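Spring open house at the Kodard plant

Kodard makes cookware and kitchen tools in a long brick building next to the rail yard, and once a year, in April, it opens the doors to anyone who signs up. I have bought their pans for years and never seen the place, so this time I put my name down for the early tour. Tours were limited to 100 people over the whole morning, split into small groups.

Check-in was at 8:30 at the side entrance, not the main one. The confirmation email says this, but in small type, and several of us walked all the way around the building. Parking is free in the gravel lot. You get a visitor badge, a pair of safety glasses and foam earplugs. Open-toed shoes are not allowed past the lobby, and one couple had to go back to their car.

The first stop was the press shop. Flat aluminum discs come in stacked on pallets and are fed into the presses one at a time. Each stroke turns a disc into a shallow pan shape, and a second press takes it deeper. The noise is steady but not painful with the plugs in. Our guide had worked the presses before moving to training and knew the answers to nearly everything. The older line was built by Dosturum and is still used for the small sizes. The newer line takes the wide skillets and the stockpots. Changing the dies from one size to another takes most of a shift, so they run one size for days and then switch.

From there we went to coating. You can't go inside that room, only look through a long window. The pans hang on hooks and pass through a spray booth and then an oven. Someone asked how long a nonstick coating should last at home, and the guide said it depends mostly on heat. She recommended medium heat, no metal tools and hand washing. She also said a pan should cool before it goes under the faucet, as sudden cooling can warp the base. I have been doing that wrong.

The plastics side is in a separate wing, reached by a covered walkway that was cold at that hour. They mold spatulas, ladles and colanders there, along with the handles for the pans. Pellets go in at one end, and parts drop into a bin at the other. A worker trims each one by hand and checks it against a light. Rejected parts are ground up and go back in, except for the dark colors, which are kept apart. The pale greens are the hardest to keep consistent, the guide said, and a color change means purging the whole machine.

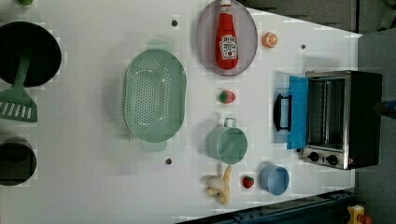 Toy kitchen pieces on a white table, with a mint-green colander near a black frying pan.

We had a coffee break after that, with decent coffee and dry pastries. Two outside companies had displays in the break hall. Nusier, which sells induction cooktops, had a double-burner model for $899 and was boiling water on it for anyone who stopped. Echevarría had a full set of copper pans priced at $2,499. They were handsome, but I heard more questions about polishing them than about buying them.

The last part of the tour was the test kitchen, and for me it was the best part. One bench has a machine that opens and closes a lid all day. Another slides a weighted pad back and forth across a skillet to wear the surface down. On a regular stove in the corner they cook eggs and pancakes in each new pan and write down what sticks. We were given samples of the pancakes. The staff member at the stove said a pan can pass every bench test and still cook unevenly, so nothing is approved without the stove.

Our group took about two hours from start to finish. The factory store is at the end, and the discount is real, though mostly on discontinued colors and pieces with small cosmetic marks. I came home with 4 saucepan lids, which I needed, and a ladle, which I did not. The line for the register was long by late morning – go straight there after the test kitchen if you plan to buy anything.

A few practical notes. Photos are allowed in the halls and the store but not in the press shop or coating. The walkway to the plastics wing has a ramp, but the viewing platform at the coating window has stairs only. Children under ten can't join the plant tour. Sign-up opens in winter on the company site, and the early slots go first.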